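The grippers get their bath at 7

Ha-neul Ji keeps a toothbrush in her top drawer that has never been near a tooth. It is for the fingers.

"People think the job is software," she says. "I spend a good part of my morning scrubbing rubber."

She looks after the bowl cell at Adcombe, which has been picking up plastic bowls and putting them down again for longer than she has worked there. The counter in the log read 1722 grasps when I arrived. She didn't seem proud of it.

The routine goes like this. At 7 in the morning, before anyone wants the bench, she wipes the finger pads with a damp cloth, brushes out the grooves and runs the gripper open and shut with nothing in it, listening. Then she checks the cable for rub marks and sends the arm to its home position.

"If it sounds like a pepper grinder, I stop," she says. "If it sounds like nothing, I have a coffee."

Her colleague Amado Samonte handles calibration, a subject on which he has opinions. The target is a printed card taped to the table, and he would like whoever keeps re-taping it to come forward. A shift of 2 millimetres is enough to have the gripper close on the air beside a rim, with great confidence.

"It doesn't know it missed," Samonte says. "It carries on and delivers nothing, very gently."

Bowls, he says, are harder than they look. The rim is thin, the sides slope, and the colour can throw the vision off when the ceiling lights bounce. He has tried three grip forces and settled on the one that dents nothing and drops little.

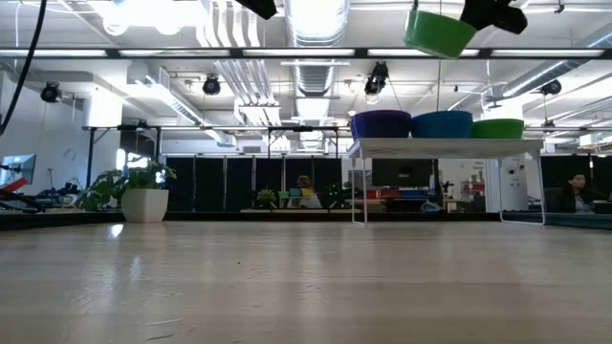
The bowl cell at Adcombe, with one green bowl up and three more on the rack.

The pads themselves are swapped at the first sign of glazing. Ji writes the date on the old pair and keeps them in a jar – for science, she says, though Samonte calls it hoarding.

I asked what she would change, given a budget.

"A second toothbrush," she says. "He borrowed mine for the keyboard."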